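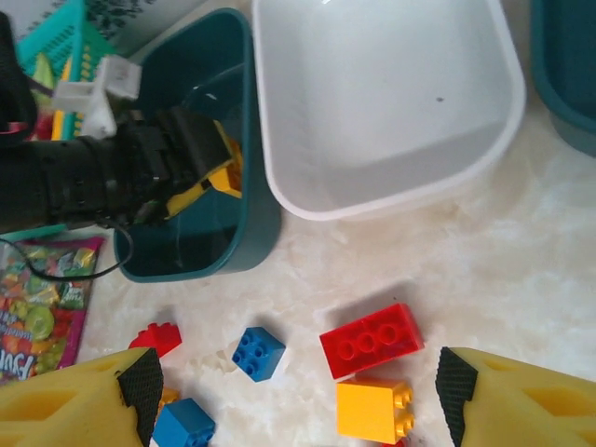
ACTA DE LA REUNIÓN SOBRE LA CLASIFICACIÓN DE BLOQUES

Ludoteca Bandiritz, sala de mesas
Fecha: 2019-07-18
Preside: Paula Mocanu
Redacta el acta: Grigore Dinu
Excusan su ausencia los dos monitores del turno de tarde.

1. Acta anterior

Se aprueba con una corrección. Donde decía que el sistema de cubetas "funciona" debe decir que "se ha puesto en marcha". El señor Dinu hace constar que son cosas distintas y que la frase no era suya.

2. Inventario de bloques

La señora Mocanu presenta el recuento del lote de préstamo: 1000 piezas según el albarán de Nindex, de las que faltan 77. La dirección propuso en su día atribuir la pérdida al desorden de la mesa. El señor Dinu pregunta en qué se basa esa atribución, dado que no se hizo ningún recuento al recibir el lote y el albarán lo firmó alguien que no abrió las cajas. No hay respuesta. Se acuerda escribir a Nindex con la referencia 1803 y pedir el peso de salida del envío.

3. Cubetas

Se compraron cubetas de dos colores, verde azulado oscuro y blanco, con la idea de que el color ayudara a separar las piezas. La señora Mocanu defiende la compra: las esquinas redondeadas se limpian bien y las cubetas caben al fondo de la mesa sin estorbar. El señor Dinu no discute la limpieza. Lo que discute es que en ninguna parte esté escrito qué va en cada una. En la reunión se mencionan tres criterios diferentes (por color, por tamaño, y "las que sirven y las que no"), y cada persona presente creía que el suyo era el vigente.

Se señala también que el interior de las cubetas oscuras queda en sombra y que cuesta ver lo que hay dentro. En la blanca se ve hasta una mota en el fondo. Se pregunta por qué no se pidieron todas blancas. Consta que las oscuras salían más baratas.

Acuerdo: fijar un único criterio por escrito antes de comprar nada más. Queda aplazado el pedido a Sima de otras 68 cubetas, cifra que además nadie supo justificar.

4. La mesa y su fondo
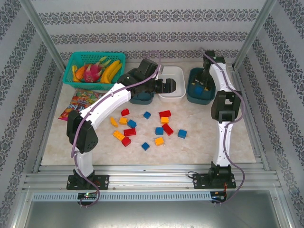
Última modificación de esta página: 2 de diciembre, por G. Dinu

El papel blanco con bandas oscuras de damasco sigue en las paredes que cierran la mesa. Se eligió en su momento porque "daba ambiente". El señor Dinu opina que un fondo con tanto dibujo no ayuda a encontrar una pieza pequeña y solicita que alguien lo compruebe con un fondo liso antes de seguir repitiendo que da lo mismo. La señora Mocanu contesta que las piezas están sobre la superficie y no en la pared, y que las vetas son lo bastante suaves para no confundir. Se admite el argumento a medias. No se aprueba gasto alguno en papel nuevo.

Sobre los bloques esparcidos por el centro: la propuesta de empezar cada sesión con todo volcado se mantiene hasta fin de trimestre. El señor Dinu pide que conste que no ve la ventaja frente a sacar las piezas por tandas, y que los tiempos presentados proceden de una sola tarde.

5. Cesta de la fruta y golosinas

La cesta de plástico calado está al fondo, a la izquierda, con plátanos, un mango y una fruta del dragón. Delante queda la bolsa de golosinas. Se pregunta si forman parte de la actividad o de la merienda. La señora Mocanu explica que la fruta se pensó como segundo ejercicio, el de separar lo que es bloque de lo que no lo es. El señor Dinu observa que la ficha de la actividad no menciona fruta en ningún apartado, y menos aún caramelos.

Acuerdo: o se añade el ejercicio a la ficha o la cesta pasa a la estantería. La bolsa se retira en cualquier caso. Votado sin oposición, con una queja oral que su autora prefiere que no se recoja.

6. Oferta de Novex

Novex ofrece unas etiquetas adhesivas para cubetas y asegura que reducen el tiempo de recogida a la mitad. Se ha pedido el estudio en que se apoya la afirmación y han enviado el catálogo. Se deja sobre la mesa hasta que exista el criterio del punto 3, ya que ahora mismo no se sabría qué imprimir en ellas.

7. Ruegos y preguntas

Se pide que los bloques con restos de pegamento se aparten en una caja distinta. La señora Mocanu se encarga.

Se pregunta quién tiene la llave del armario pequeño. Queda pendiente.

Tareas: redactar el criterio de clasificación (Mocanu); carta a Nindex (Dinu); revisar la ficha de la actividad (Mocanu y Dinu).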